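# Le matelas nu mérite mieux qu'un drap jeté par-dessus

On change les draps, on secoue la couette, on remet le tout. Le matelas, lui, n'a droit à rien. Chez moi il a fallu un déménagement, en janvier, pour que je regarde enfin le mien de près. Depuis, je défends une méthode peu glorieuse : la balayette et la pelle. 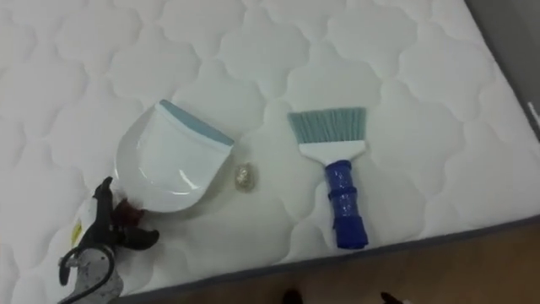

*Par Uyên Bạch – 8 février 2025*

Un matelas piqué retient tout dans ses coutures. Poussières, miettes, petits bouts d'emballage plastique. L'aspirateur en prend une partie, mais il tire sur le tissu et je finis toujours par m'énerver contre l'embout. Une brosse à poils souples suit le dessin des coutures et pousse le reste vers la pelle.

Châu Ngô, avec qui j'ai partagé un appartement pendant 17 mois, trouve cela absurde. Selon elle, une bonne housse à 80 euros règle la question. J'en ai eu une. Les miettes passaient dessous par les coins, et je ne la retirais jamais pour vérifier.

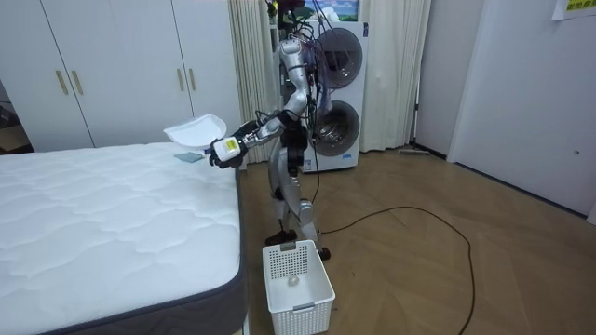

Je reconnais que l'argument de la place compte aussi. Quand la machine à laver et le sèche-linge sont dans la chambre, le linge finit vite sur le lit. Je préfère une corbeille au sol, au pied du matelas, et rien dessus tant que le brossage n'est pas fait. Il me faut 16 minutes, côtés compris.

Je garde une balayette réservée à cet usage – celle de la cuisine reste à la cuisine. Je la lave à l'eau savonneuse et je la laisse sécher avant de la ranger dans l'armoire, avec les draps propres.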